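Print | E-mail

Sand toys and basins: getting them sorted before fall

By Zarmeena Sethi
Sep 11, 2025

Quick one this week. Sandbox season is nearly done at our house and the toys are everywhere - porch, trunk of the car, one in the bathtub. Same routine every year, takes me 140 minutes if I don't stop for coffee.

Start with a big clear table. Not the floor, your back will hate you. Tip everything out, shake the grit off outside first. Then basins. I like two, the plastic rectangular kind, one for washing and one for clean stuff. Different colors so the kids don't mix them up.

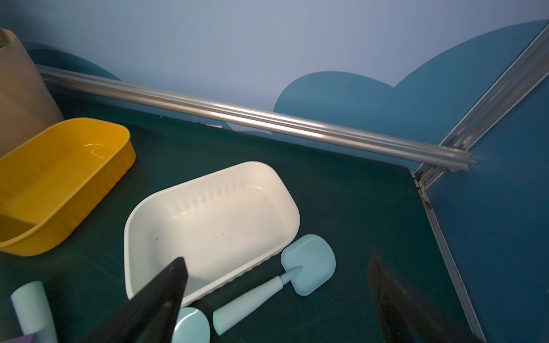 Wipe the basin out before you fill it, any specks left in the bottom just go round and round. Ribbed sides are the worst for this, old toothbrush gets in there. Warm water, squirt of dish soap, 8 minutes soak. Not longer, I've left handles in overnight and the stickers turned to goo.

Plants - if you have a potted one on the same table, push it to the back. Paper around the pot soaks up every splash and then it tears when you lift it. Take it off or keep it well clear of teh water.

Next, sort by kind, then by size. Shovels with shovels. Sieves on their own becuase the holes need a poke with a toothpick. Dustpan and brush last, you'll want them for the table anyway.
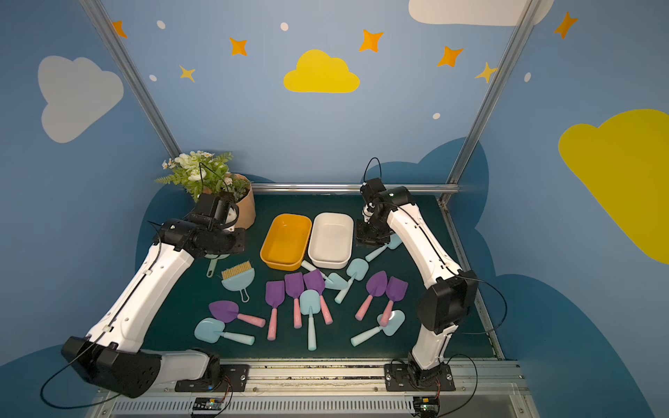

Lay shovels out flat, scoops all one way if you can get the kids to do it. Easier to spot cracks. Cracked ones go, no arguing, the edges are sharp. Brushes dry bristles up or they go flat on one side and never come back.

Basins stack once dry. Really dry - I put mine away damp in May and had to scrub the whole lot again. Sheet of newspaper between them stops them sticking.

Storage: mesh bag on a hook, 9 toys max per bag or the bottom rips. Extra shovels to a neighbor. Label the bag with tape, kids name on it.

More next time, probably garden gloves.

Print | E-mail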